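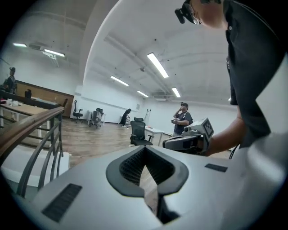
Hotdale Library Extends Evening Hours and Adds Study Rooms

The Hotdale Public Library will stay open until 9 p.m. on weeknights starting in September, the library board announced this week. The change applies to the main building on Dorkasen Street and to the Maurya branch. The smaller Skirkura branch will keep its present schedule while repairs to its heating system continue.

The board approved the longer hours after reviewing a survey of cardholders carried out in the spring. The library received 2,920 completed surveys, the largest response to any survey it has conducted. Later closing times were the most frequent request, followed by more quiet space and a wider choice of large-print books.

"Many residents finish work at the same time our doors close," the board said in a written statement. "The new schedule gives working families and evening students a fair chance to use the services they pay for."

Funding for the added hours comes from the city's general budget, which was adopted in June. The library will hire 26 part-time staff members to cover the evening shifts at both locations. Applications are open now and will be accepted through the end of July. Applicants must be at least 18 years old and able to work two evenings a week. Previous library experience is helpful but is not required. 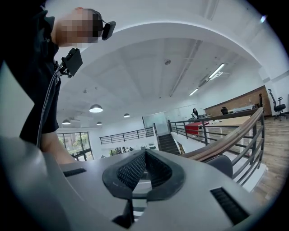
New study rooms at the main building

Three study rooms will open on the second floor of the main building at the same time as the new hours take effect. The rooms occupy space formerly used to store bound newspapers, which have been moved to the lower level and may still be requested at the reference desk.

Each room may be reserved for up to two hours per day with a valid library card. Reservations can be made by phone, at the front desk, or through the library's website. Groups that arrive more than 15 minutes late will lose their reservation if others are waiting.

Parking and bus service

The parking lot behind the main building has 36 spaces and will remain open until 9:30 p.m. on evenings when the library is open late. Overnight parking is still prohibited. The last bus from the Dorkasen Street stop leaves at 9:20 p.m., and riders should check the posted timetable for holiday changes.

Weekend hours are not affected. Printed copies of the new schedule will be available at all branches in August.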